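**Product page: Kivano two-arm bench cell**

The Kivano is a bench cell for small, repetitive handling jobs: sorting cards, moving booklets from tray to tray, setting out packs for the next person in line. It has two arms and one black tabletop, and it takes its place in a row of ordinary packing benches.

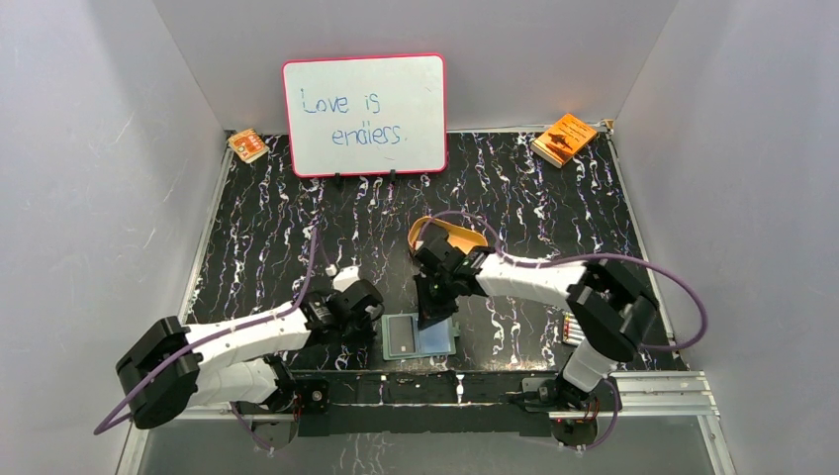
*By Rosaura Ríos | Product pages, Ashby bench equipment*

Both arms sit on a bar along the front of the table, with walls on the left, the back and the right. Trays go between the grippers. A cell takes one person 30 minutes to learn to load and clear. Teaching it a new job takes longer, and we do that part with your staff for the first 3 visits.

Most buyers ask what happens to the people at the bench. At Ninness, a mailing house with 18 packers, the same staff stayed on. Sofia Lazaridis used to fill member packs for a full shift. Now she loads trays, checks finished packs and stops the cell when something looks wrong. She says her wrists are better and the afternoons are longer — checking is dull work in its own way. Ninness now rotates the checking job every two hours.
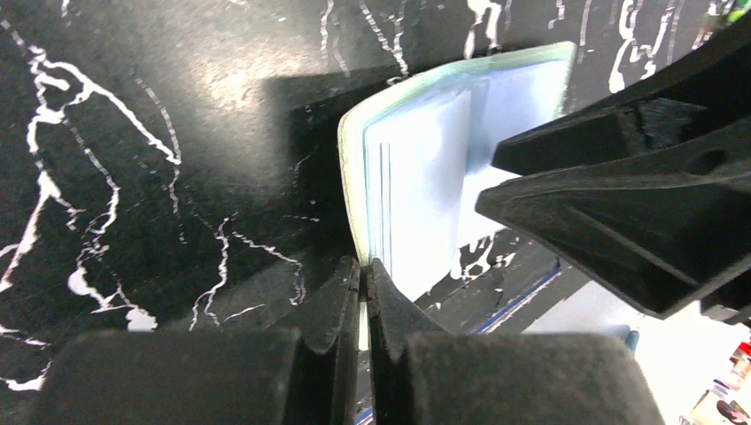
Rosaura Ríos

Flat items are harder than boxes. The grippers have to come in at the right angle, and thin pads and booklets should be placed with space on each side. Keep the second arm's parking spot in mind when you set up.
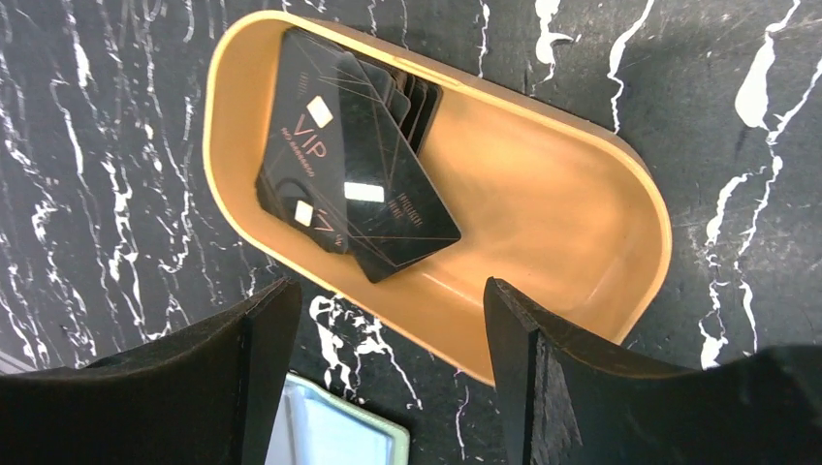

Card work is where the cell changes a shift most. Hand sorting wears people out, and mistakes creep in late in the day. Glossy stock, like the black VIP cards in the oval tray, throws glare under bright lights, so plan the lighting before delivery. Allow an hour for it.

Order code: 326. Orders and site visits: Jhonatan Ayala, Ashby.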